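How to Read a Stage Profile Before a Road Race

9 February 2018
By Soo-ah Jang

A stage profile is the side view of a race route, with distance along the bottom and elevation up the side. Organizers print one for every stage, and most riders and fans glance at the biggest bump and stop there. With ten minutes and a pencil you can get a lot more out of it. The steps below work for a pro stage you plan to watch and for an amateur road race you plan to ride.

I'll use one course all the way through, the Piltow to Grolis road race, which I have ridden twice. It has three categorized climbs and a flat run to the line.

What you need

Get the profile, the route map and, if there is one, the road book. Amateur races often have no road book, but the technical guide usually lists the turns and the feed zones. You also need a weather forecast that gives wind direction by the hour. Print the profile on paper if you can. Writing on it is easier than trying to remember it.

Step 1. Check the scale

Look at the numbers on the vertical axis before you look at the shape. Profiles are always stretched upward, and no two organizers stretch them by the same amount. A hill that gains 200 meters can look like a wall on one race's profile and a speed bump on another's. Write the lowest and highest elevation in the margin.

Then look at the distance. On a long stage the climbs are squeezed together sideways, so they look steeper than they would on a short one. If you are comparing two stages of the same race, check that both profiles use the same scale. Often they don't.

Step 2. Work out the gradient of each climb

Take the elevation at the top, subtract the elevation at the bottom, and divide by the length of the climb in meters. Multiply by 100. A climb that gains 200 meters in 4 kilometers averages 5 percent.

The average hides a lot. The second climb at Piltow, the Buretti, averages 5 percent, but it has a flat section in the middle and the last kilometer is close to double the average. If the organizer publishes a separate profile for the climb, use that. If not, trace the climb in any route-mapping program and look at it one kilometer at a time. Mark the steepest kilometer with a line on your printout.

Step 3. Measure from each summit to the finish

For each climb, write down the distance from the top to the finish line. This number says more about how the race will go than the category of the climb does.

A hard climb with 60 kilometers still to ride gives a dropped sprinter plenty of time to get back. A short climb with 5 kilometers left may not. On the Grolis course the hardest climb comes first and the easiest comes last, and the last one is where the front group usually splits.

Step 4. Look at the descents

Turn the gradient calculation around and do it for the downhills. A steep descent followed by a flat road tends to break the bunch into small groups. A gentle descent on a wide road tends to bring it back together. Check the map for switchbacks and note any turn right at the bottom, especially if a village is there. Villages mean narrow streets, parked cars and traffic islands.

Step 5. Add the wind

The profile tells you nothing about wind, so you have to put it on yourself. Lay the map next to the profile and split the route wherever the road changes direction in a big way. For each section, draw an arrow showing whether the wind comes from the front, the back or the side.

Mark any open section with a side wind twice. Long exposed roads with a crosswind can split a field on a day with no hills at all. When I rode Grolis in August, the valley road after the Espinoza climb did more damage than the climb.

Step 6. Mark the feed zones and the last three kilometers

Feed zones slow the bunch down for a minute or so, and riders at the back can get caught behind a gap. Draw a small box on the profile for each one.

For the finish, leave the profile and use the map. List every turn in the last 3 kilometers and how far each one is from the line. If the final turn is 299 meters out, as it is at Grolis, the rider who comes out of it second or third wheel has a big advantage. If the final straight is long, there is time to move up. 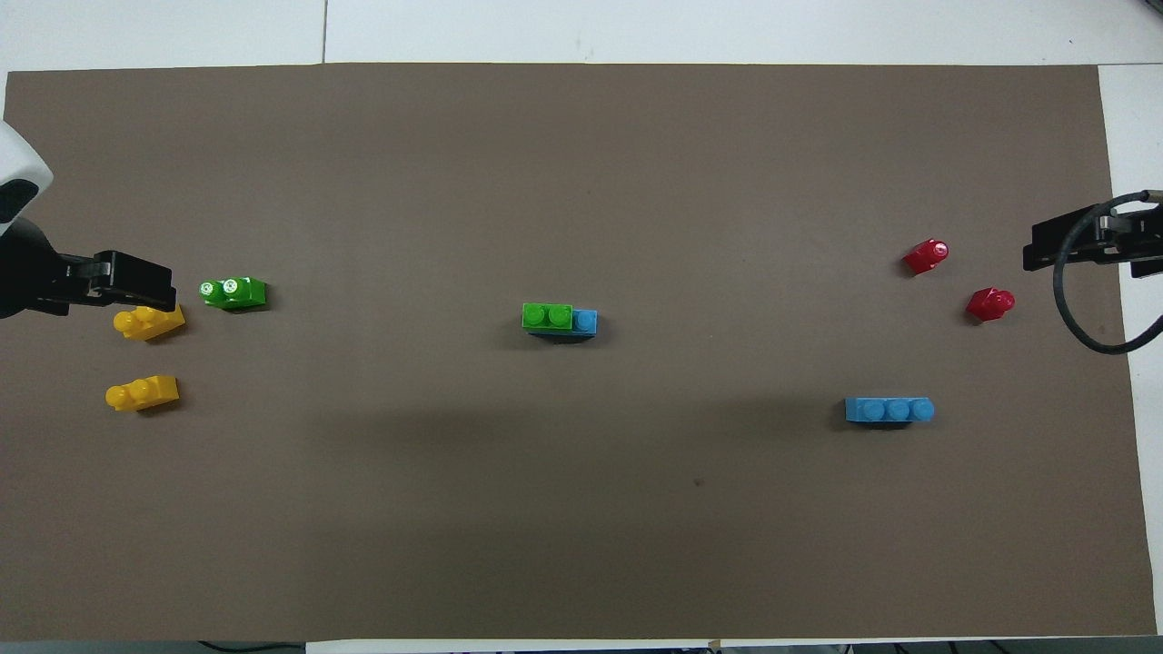
Does a flat profile mean the stage will end in a sprint?

Most of the time it ends that way, but check the wind arrows and the last few turns before you count on it. Small rises that never get a category can also add up over a long day.

Step 7. Put it on a card

Copy what matters onto a strip of paper that fits on your stem or in your pocket. Mine has the distance at the start of each climb, the distance at the top, the feed zones and the last 2 turns. Leave everything else off, as you won't be able to read it while riding. Write in kilometers if your computer shows kilometers. Cover the strip with clear tape on both sides, and fold the ends of the tape over so rain can't get in.

If you're watching at home, keep the full printout. Note the time gap to the breakaway at the top of each climb and compare it with the distance left.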